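3.2 Shallow bins and where they end up 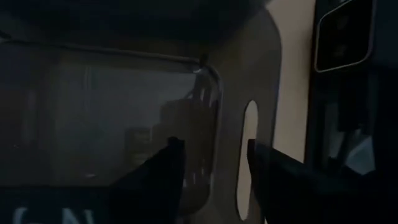 Figure 4. The right end of a dark gray-brown plastic bin in low light, with a hazy gray-green reflection on its floor.

I should say up front that I didn't plan to write a whole section on bins. When I started visiting people's homes for this study, I was after the big pieces (closets, shelving, the stuff under beds), and the shallow plastic trays were just in the way. By October I had filled 40 pages of notes and the trays kept turning up on nearly every one of them, so I gave in and went back through everything with trays in mind.

What I mean by a shallow bin is a one-piece plastic container you can see into without bending over it — low walls, rounded corners, no lid. People in Goston call them trays, and people in Bisht mostly call them bins, and I go back and forth in this paper without meaning anything by it. Figure 4 has the features I care about: a glossy finish, a rounded inner corner, and a floor set down below the ridge.

The shine matters more than I expected! A glossy floor picks up whatever is standing nearby, and in dim light those reflections can pass for contents. In Figure 4 there's a brown, blocky shape against the right wall and a smaller boxy one lower down with faint bands across it, a bit like a stack of drawers, and both of them are reflections. Several of the people I talked to told me they reach into a dark tray and feel around before they trust their eyes. One man in Goston keeps his on the bottom shelf of a hall closet with no bulb, and he said he had twice gone shopping for batteries he already owned.

Color comes into it too. The dark bins were the ones people described as "never looking dirty," and they were also the ones that got wiped out least often. I asked everyone when they had last emptied a tray completely. Owners of pale trays could usually name the month, while owners of dark ones laughed or changed the subject. I wouldn't lean on this very hard, as I only had 102 trays in the full set and the dark ones were bunched together in a few homes.

Then there are the corners. Square corners hold grit and the odd paper clip, and rounded ones are supposed to let you sweep everything out with a cloth. Nicanor Gallardo, who did the Bisht visits with me, thinks the rounded corner is the main reason a tray gets moved from the garage to the kitchen later in its life. I'm less sure. Most of the moves we recorded happened when a household bought something bigger (often a Follance drawer unit) and the old trays were suddenly free, and they went wherever there was a gap.

I did try sorting the trays by what they were first bought for, and gave up after almost 800 lines of notes, since so many answers came down to "it was on sale." Use turned out to be the better way to sort them, and the categories in the next section are based on what was sitting in each tray on the day we came by.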